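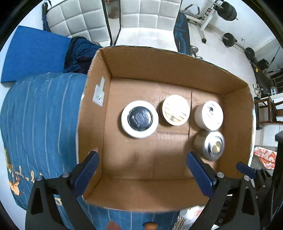
Saoirse Flanagan
Associate Lecturer, Consumer Behaviour

Week 7 handout: Does decluttering do what it says?

Read this before the seminar. It is shorter than the reading list and a good deal less cheerful.

The claim we are testing is simple enough. Own less, the books say, and you will feel calmer, spend less and get on better with the people you live with. It is repeated so often that most of us have stopped asking where it came from. Much of it comes from people with a method to sell.

1. What counts as evidence

The survey most often passed round is the Plosus one, with 2,852 replies. That sounds like plenty. Now look at who replied: people who had already signed up for a tidying newsletter. Of those, 593 filled in the second form six months later, and the headline figures rest on that smaller group. Those who gave up on the method, or got bored, are missing. Ask yourself how they would have answered.

The Endel study is better designed and gets quoted far less. It followed 34 households, half of them asked to clear one room and half asked to leave things alone. Both halves said they felt calmer by the end. The authors put this down to having a visitor every fortnight who listened to them, and I see no reason to argue.

2. Cause and effect, again

We did this in week 3 and it still trips people up. Tidy people report less stress. Perhaps the tidy room helps. Perhaps people with time, money and a spare cupboard are less stressed to begin with. Calloway's chapter slides from one to the other in the space of a page (find the sentence where it happens and bring it with you).

3. Boxes

The usual advice is to put doubtful things in a box, write a month on it — February, say — and give away whatever you haven't missed by then. I have my doubts. Not missing something for a few months tells you very little about a christening gown or a fan heater. It also assumes you will remember what went in, and if you have forgotten, you can hardly miss it. The test is set up so that the box nearly always loses.

Then there is the matter of buying things back. Grusico's own customer guide admits that some people replace what they threw out, and moves on without a number. I would like the number.

4. Who does the sorting

Dolores Oyelaran's essay is the one piece on the list I would press on you. She asks whose hours go into all this clearing, and whose belongings get called clutter. Her interviews are few and she says so plainly — a habit the others could pick up.

For the seminar

Choose one claim from any tidying book or website. Write half a page on what you would need to see before you believed it. "It worked for my aunt" may be included, provided you say what "worked" means.

Anika Nguyen-Tran is taking the second group, at 2 pm in the usual room.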